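Robotics students put a gripper to work in a play kitchen

February 2021

Students in the robotics option at Whitelaw College in Bornmont have started the second stage of their manipulation project, in which a single arm handles light objects on a toy stove. The task for this stage uses two items: a red plastic piece and a small steel colander.
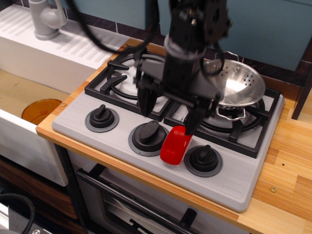
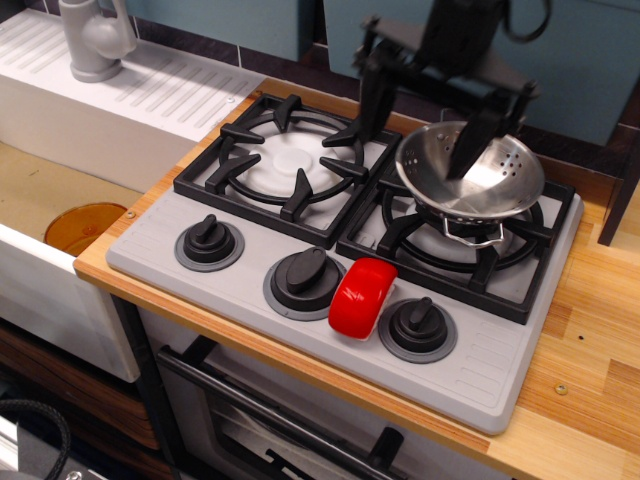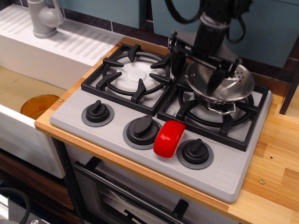

Work on the project began in September with a bench setup and a set of foam blocks. The class moved to the play kitchen once the arm could place a block inside a marked square without a person correcting it. The kitchen was chosen for its fixed layout. The sink, the burners and the knobs stay where they are, so the students can measure the counter once and use the same coordinates from one session to the next.

The course is run by Sutrisno Subramaniam, who teaches control systems at the college and supervises the final-year projects. He said the colander has been the harder of the two objects.

"A block has flat sides and the fingers close on it squarely," he said. "The colander has a curved wall that is thin at the rim. If the gripper comes in a few millimetres too high it slides off, and if it comes in too low it pushes the whole thing across the grate."

The students drive the arm by hand to record each run. One student operates the controller, a second watches the joint readings and a third resets the objects. A run is kept if the arm finishes the task inside 30 seconds and does not shift the stove. Runs that fail either test are labelled and stored in a separate folder, where they are used to check whether the software can tell a good grasp from a bad one.

The class plans to record 600 runs by the end of term. Of these, 200 will be held back from training and used only for testing. The remaining runs go to a small learning program the students have written, which takes the camera view and the current joint angles and predicts the next movement of the arm. The program will be tested on the same counter first, then with the objects moved to starting positions it has not been given before.

There are nine students in the group this year. They are split into three teams — data, software and hardware — and change over every few weeks so that each student has time on the controller. Subramaniam said the rotation was brought in after last year's group, when the people writing the software had never driven the arm and set speed limits that were not practical.

"They had the elbow moving faster than anyone could safely drive it," he said. "The numbers were fine in simulation."

The hardware team has spent most of its time on the gripper. The first set of fingers had smooth faces and lost hold of metal objects at low closing force. The present set has a thin rubber pad on the inner face. The team is also testing a lower current limit on the gripper motor, so that the fingers stop closing earlier when they meet something stiff. The limit has to be low enough to protect the colander rim and high enough to hold the red piece at an angle, and a single value for both has not been settled.

Cable routing is still on the list of jobs. In early sessions a cable caught on the wrist joint when the arm turned past a certain point, and the software now blocks that part of its range. A longer cable with a proper clamp would give the range back.

Calibration is done at the start of every session. The arm is brought to three reference points on the counter and the readings are compared with those from the previous session. If any point is out by more than two millimetres, the full procedure is repeated before recording starts. The data team keeps the log, and it is marked as part of the course.

The project is assessed on a written report, a code review and a live demonstration. For the demonstration the arm must complete the task without an operator at the controller, although a student will stay at the stop button. Marks are given for the analysis of failed attempts as well as for the success rate.

Two of the teams will also enter the student manipulation event at Skirkstead, where entrants work at a counter supplied by the organizers and see the layout only on the day. Subramaniam said he expects the change of lighting to cause more trouble than the change of layout — the camera view makes up most of what the program takes in, and the lab lights have not been varied during recording.

The group's recording tool, called Brandura, will be shared with other schools once the code review is finished. It stores the joint readings, gripper position and video for each run in one folder with a short text file describing the task. Schools that want a copy should contact the engineering office at Whitelaw College and state which arm and controller they use.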